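When the council changes parties, the voters should be asked

I have lived in Javcombe for eleven years and I became a citizen four years ago. In the country where I was born, local elections were a formality, and my parents voted with no hope that it would change the price of bread. So maybe I take these things too seriously. My neighbors tell me so. But I want to write about what happened in our town this January, and why I think the law should be different.

Ermelinda Arruda was elected in the north ward as a candidate of the Civic List. She won by 35 votes, and 3,510 people voted. I was one of those who voted for her. I put her leaflet on my refrigerator, and the leaflet said in large letters that the Civic List would never vote to sell the Brerkano depot. Fourteen months later she crossed the room, sat down with the Town Union, and gave them the majority they did not have before. The Town Union wants to sell the depot. Now it can.

I do not say that Ms. Arruda is a dishonest person. I met her twice and both times she listened with attention. In her statement she wrote that her conscience did not permit her to remain in a group which had stopped discussing and only obeyed. I believe that she felt this. A person can change opinion, and a council full of people who never change opinion would be a sad place.

My question is a different one. To whom does the seat belong?

The usual answer is that we vote for a person, and the party is only a label. This is a beautiful idea, and it is written in our town charter, more or less. But let us look at how people vote in fact. On the ballot in the north ward, the name of the party was printed above the name of the candidate, and in bigger type. The debates were organized by party. The money for posters came from the party. When I asked on my street who is our councilor, many could not say the name, but they knew very well that we had chosen the Civic List. With a margin so small, I do not think anybody can claim that the label had no weight.

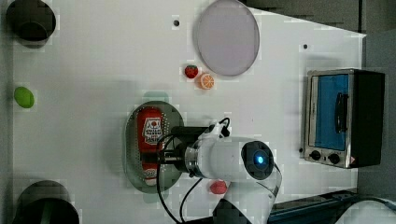

What other towns do

In Ichikawa Township, across the river, a councilor who leaves the party must stand again in a special election, and the vote must be held within 90 days. The rule is 20 years old. People there complain about it sometimes, because a special election costs money and the turnout is poor. Still, I have not heard of a serious attempt to remove it.

Sayaka Minami, who served two terms on the council there, wrote to me a long letter when I asked for her experience. She used the rule herself. She left her party over a school closing, stood again as an independent, and won. "The campaign was cold and I hated it," she wrote, "but after that no one could tell me that I had stolen the chair." I think about this sentence often. Ms. Arruda would be a stronger councilor today if she could say the same.

The objection that I respect

The best argument against such a rule is that it gives too much power to party leaders. If every councilor who disagrees must risk the seat, then they will keep quiet, and the leader will vote with all their hands. I come from a place where this was the normal way, and I do not want it here.

For this reason I would write the rule narrowly. A councilor should be free to vote against the party on any question, as many times as she wants, and nothing should happen to her. She should also be free to leave and sit alone. If the party expels her, she keeps the seat, or else the leaders could punish anyone they like. Only when she joins another party's group, by her own decision, should the voters of the ward be asked again. Councilor Bello has called this "a trap for people of courage." I have read his remarks several times and I cannot find where the trap is.

There is also the question of cost. The town clerk says that a special election in one ward can be paid from the reserve, and I have no reason to doubt her. We spent more on the new parking signs, which point in the wrong direction on Mill Street to this day.

The charter review opens for public comment at the end of the month, and any resident can send a proposal of one page. I have sent mine. It does not mention Ms. Arruda, and it would not apply to her, as a rule should not reach backward. She will keep her seat until the next regular election, and I will then read all the leaflets again, with more care for the small print.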